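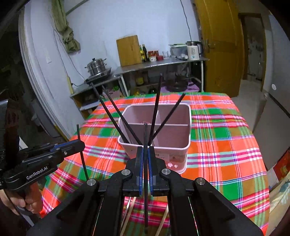
The Girness 3041 is an upright holder for chopsticks and other long, narrow utensils. It is molded in plastic, has a rectangular footprint with rounded corners, and is meant to stand on a counter or a dining table. The inside is divided, so sticks placed in different sections stay apart and lean outward against the rim. Four long black chopsticks in the pale pink version spread into a fan, with the upper ends well clear of the container. Each can be taken by its upper end. A full-length cooking chopstick will also stand in the holder, but it should go in the rear section, where the lean is smallest.

October
By the Rarkuvden product desk

Specifications

Item number: 3041
Series: Girness
Body: plastic, rigid
Interior: divided
Depth inside: 11 cm
Colors: pale pink, gray, off-white
Care: hand wash, or top rack up to 60 °C
Mounting: freestanding; wall bracket sold separately (Camacho type)

The inside depth is measured from the rim to the floor of the container. Utensils shorter than the depth will drop below the rim and are hard to pick out. For children's chopsticks and coffee spoons, use the low Lanau tray. Utensils with heavy handles should go in handle down and be split between the front and back sections — a full load of ladles on one side can tip an empty holder.

Water drains through small slots in the body. When the holder is filled straight from the sink, stand it on a drip plate or a folded dishcloth until the utensils are dry. On a fabric tablecloth, use it with dry utensils only.

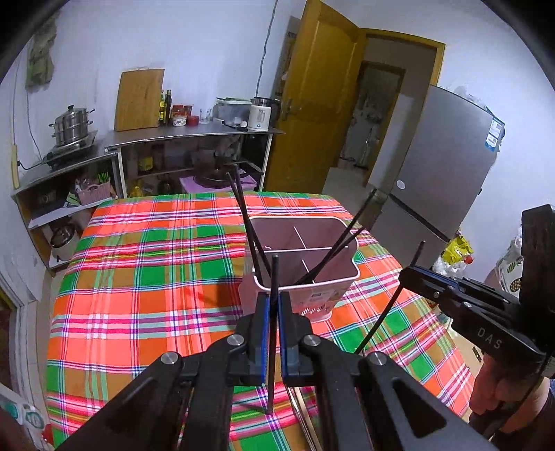

Mirjam Mulder asks whether the divider lifts out for cleaning, and adds that her old Girness had a fixed one that collected starch along the bottom seam. The divider in the 3041 lifts straight up. Rinse the seam with warm water and a bottle brush, then push the divider back down until it sits level. If it rocks, it is in backward. Dividers from the earlier series are slightly wider and do not fit.

Placement

Keep the holder away from burners and steamers. The plastic tolerates hot rinse water but will soften against a hot pot wall. On a table, leave enough free space around it for the tips, as long sticks reach past the base on both sides. The base has no rubber feet. On polished stone, the bracket or a thin mat is recommended.

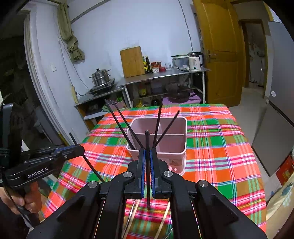
Girness 3041 in pale pink, with black chopsticks. Chopsticks not included.

Ordering

Sold singly or in cartons of 11. The current production run is nearly 3000 pieces, and gray ships first. Replacement dividers are ordered under the same item number with the suffix D.

We use cookies to remember your cart and measure visits to this page. Accept all — Settings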